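Bimanual bench notebook, student project
Monday, October 2020
In: Kimie Kudo, Lachlan Pomare, me (Seema). Ottavio Cocco in after lunch.

Carried over from last session

Left gripper was dropping out of the driver after a restart. Lachlan traced it to two nodes starting in the wrong order. Fixed in the launch file, restarted a few times, no repeat. Leave the sleep in there until Coralie McPhee has looked at it.

Brown paper is down on the table again. The white top was giving us bad depth, and the segmentation mask kept eating the edge of the table. Matte paper is better. Don't tape over the corners of the white border, the calibration script wants them.

Cloth work

Task for the December demo is still the same: pick up the blue cloth with one arm, pass a second edge to the other arm, hold it between the two. Folding comes later if at all. Kimie is driving and I am logging. Tray and chopsticks are the next task, Ottavio wants them on the table early so the planner has something to keep clear of.

Cloth in the right gripper only, and cloth between both grippers: 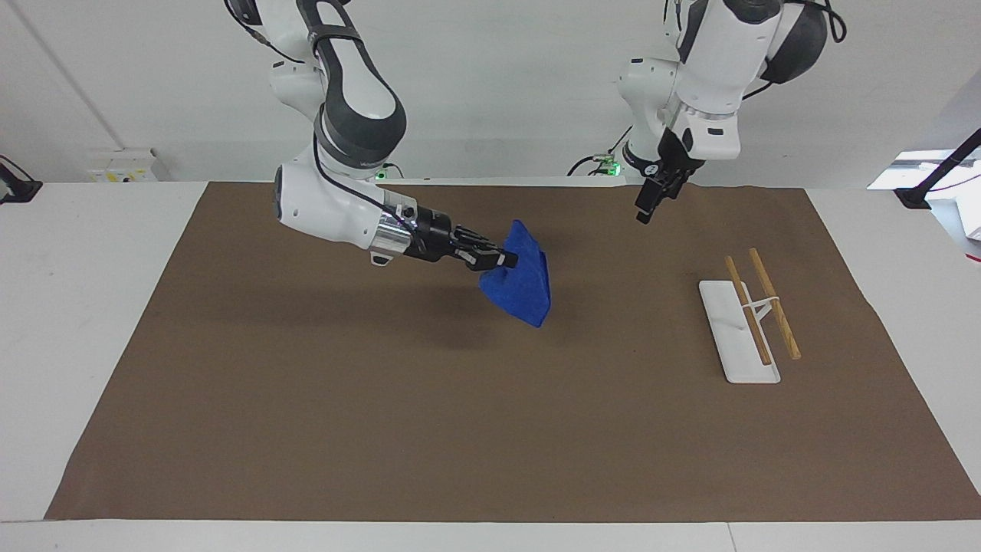
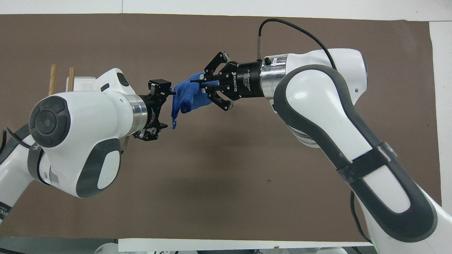 Notes on grasping

1. Corner grasps are easier to plan from than edge grasps. With a corner, the cloth hangs in a shape the detector can mostly deal with. With the middle of an edge it bunches and we get two or three candidate corners, all poor.

2. Closing force is at 20 percent. Kimie tried higher and saw no gain on this fabric. Keep it there for now.

3. Wait after the lift is 2000 ms. Shorter than that and the cloth is still swinging when we ask for the second grasp point. Could be replaced with a motion check on the image. Lachlan to try.

4. Fixed camera is at 1080 lines and the logging machine can't keep up when both streams are on. Dropped the head view to half rate. Timestamps look fine so far.

5. Elbow clearance in the handover pose is smaller than I would like. Ottavio thinks the planner padding got reset when we merged the Redatetti branch. Check before running at full speed again.

To do

Rename today's logs, they all went in under the Clastell folder by mistake.
Ask Coralie for the disk. We want some 100 trials before we train anything and the local drive won't hold them.
Cable on the right arm: look at the slack through the whole handover motion, at low speed, one person on the stop button.
Measure the tray and add it to the collision model.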